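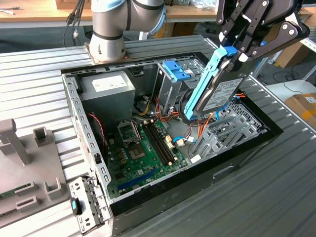

Subject: Re: [sterile-proc] Wet packs on the bottom shelf

Hi all,

Following up on the thread from last week. We run two Vadari cabinet sterilizers in a day surgery unit, and we had the same problem through the spring. The log shows 1,402 cycles on the older one since its last full service and 529 on the newer one. Wet packs came from both, so I would not start by blaming the age of the machine.

My answers are below the quoted part. I have trimmed the rest of the thread.
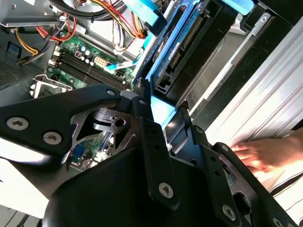
Viera Štefanec wrote on 23rd August:

> We keep finding moisture inside wrapped sets from the bottom
> shelf. The indicators pass and the printout looks normal. Drying
> time is already at the longest setting. Engineering checked the
> door seal and the drain strainer and found nothing. Is anyone
> else seeing this, and are you reprocessing the whole load or
> only the sets that are wet?

On the last question, we reprocess any wet set, with a fresh wrap. If more than one turns up we hold the full load and check every set before release. Our written procedure says the same, and I would check yours before changing anything.

What we changed, in the order we did it:

1. Loading. Heavy sets had been going on top because it was easier on people's backs. Condensate dripped from them onto everything underneath. They now go on the bottom shelf, and pouches stand on edge in a Tidley rack above. This made the largest difference.

2. Cooling. Sets stay on the cart with the door fully open until they reach room temperature. They had been going onto a solid steel counter while still warm – the undersides were getting damp there and we were blaming the dryer.

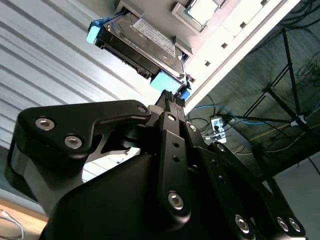 3. Steam quality. We asked the boiler contractor for a dryness test at the point of use. The trap on our branch line was sticking. It was replaced the same week.

4. Set weight. Two orthopedic sets were over our limit and have been split.

Since then we have run 320 loads and had one wet pack, from a set that was wrapped too tightly.

We also use a Fluvideo scope to look down the longer lumens before wrapping. Water left over from the washer will show up as a wet pack too, and no amount of drying time on the sterilizer side fixed that for us.

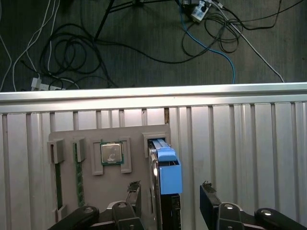
Türkmen asked me off list whether we had tried an absorbent liner in the trays. We have, and they helped with the flat trays, but check that the liner is approved for your cycle. We stopped using them in the rigid containers.

I can send the loading chart to anyone who wants it. We are reviewing it again in October, so ask me then if you would prefer the new version.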